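What the second pair of grippers will cost us

2018-01-08

I have spent most of the past week on next year's equipment list, and I want to write down how I got to it while I still remember. Last time I kept only the final spreadsheet, and when I opened it again in March I couldn't work out why half the lines were there.

We record people doing small table jobs with hand-held grippers, and the recordings go to the group that trains the arm. At the moment we have one station running full days. The plan is to have a second one by the summer, with a third if the money stretches.

The grippers are the obvious cost, so I priced those first. Wuveck quoted 874 pounds each, and you need two per station. Zidby came in lower but their fingers are a fixed width, and I would have to buy adapters for anything wider than a mug. Sarmiento never replied to my second email. I have put Wuveck in the budget and left Zidby as the fallback.

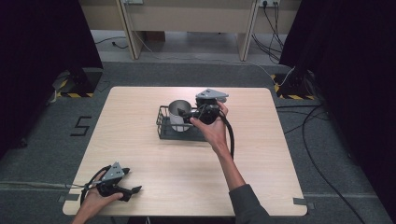 Cables are where I went wrong last year. I allowed for one spare per gripper and we ran out before the autumn. They get pulled and bent all day at the point where they leave the grip, and that is where they fail. This time I have put in 26 of them at 98 pounds for the lot, from Astel, who will also crimp the ends to the length I ask for. I have asked for them a bit longer than the old ones. A short cable tugs at your wrist and people start to hold the gripper at an odd angle to make up for it.

Then there is the furniture. I had written down a height-adjustable table, as everybody asks for one, and then crossed it out. Once you change the height you have to redo the calibration, and we would lose a morning each time. A plain table with rounded corners is fine. You lean on the edge more than you would think.

Small things I have added to the list after forgetting them before: floor tape, a decent multi-way socket for each station, curtains and the rail to hang them on, and a box of ordinary kitchen items. The kitchen items come out of petty cash, but they still need a line. Cups and baskets get dented or bent and then they don't match the earlier recordings, so I buy duplicates of everything at the start and keep them in a cupboard.

I have not included a service contract. Wuveck offer one for 3 years, and it would cost more than replacing a gripper outright. If we get to three stations I'll look at it again.

The order for the second station goes in first, all of it together, with the cables on a separate order so they don't get held up. I still need a delivery date for the curtain rail and a proper answer on whether the import duty is included in the Wuveck price.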